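인간공학 개론 강의 노트
6주차: 작업면 높이와 도달 영역

1. 작업면 높이의 결정

작업면 높이는 바닥에서 팔꿈치까지의 높이를 기준으로 정한다. 정밀 작업은 팔꿈치보다 높게, 힘을 쓰는 작업은 낮게 둔다. 여기서 말하는 높이는 상판의 높이가 아니라 손이 실제로 작용하는 지점의 높이다. 손에 쥐는 물체가 크면 그만큼 상판을 낮춰야 한다. 고정식 작업대는 키가 큰 사용자에게 맞추고 작은 사용자에게 발판을 주는 방식이 흔하지만, 발판은 보행 동선과 충돌하므로 이동이 잦은 공정에는 권하지 않는다.

2. 정상 작업역과 최대 작업역

정상 작업역은 위팔을 몸통 옆에 자연스럽게 내린 채 아래팔만 움직여 닿는 범위이고, 최대 작업역은 팔 전체를 뻗어 닿는 범위이다. 사용 빈도가 높은 부품은 정상 작업역 안에 배치한다. 최대 작업역 바깥의 물체를 집으려면 몸통 굴곡이 따르고, 반복될 경우 요추 부하가 누적된다.
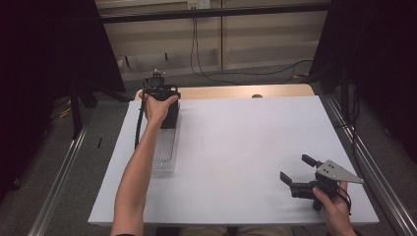 최대 작업역을 어깨에서 손끝까지의 길이로 계산해도 되느냐는 질문이 수강생에게서 나왔다. 쥐는 동작이 필요한 작업이라면 손끝이 아니라 주먹 중심까지의 길이를 써야 하지 않느냐는 것이었다. 지적이 맞다. 버튼을 누르는 작업에는 손끝 도달거리를, 파지 작업에는 파지 도달거리를 적용한다. 두 값을 섞어 쓰면 여유 치수가 과대평가된다.

3. 사례: Podimdale 조립 라인

Podimdale 공장의 Verno 라인은 고정식 작업대를 쓴다. 상판 높이는 1148 mm, 상판 깊이는 614 mm이다. 입식 작업자의 팔꿈치 높이와 비교하면 상판이 높은 편이며, 하향력이 필요한 체결 공정에서 어깨 거상이 관찰되었다. 선반은 바닥에서 1357 mm 높이에 있다. Mulligan 라인은 같은 공정을 높이 조절식 작업대 두 대로 나누어 수행한다.

4. 설계 절차

사용자 집단을 정하고 해당 인체 치수 자료를 고른다. 도달거리는 5백분위수, 여유 공간은 95백분위수를 기준으로 한다. 신발 두께와 작업복 보정치를 더한 뒤 실물 모형으로 확인한다. 조절식 설계가 가능하면 조절 범위를 먼저 정하고 백분위수는 그 양 끝에 적용한다.

과제: Verno 라인의 상판 높이를 체결 공정 기준으로 다시 산정할 것. 사용한 팔꿈치 높이 자료의 출처와 신발 보정치를 명시한다. 분량은 A4 2쪽 이내.

다음 주 읽을거리: 교재 7장, Pudmont 물류센터 사례 자료.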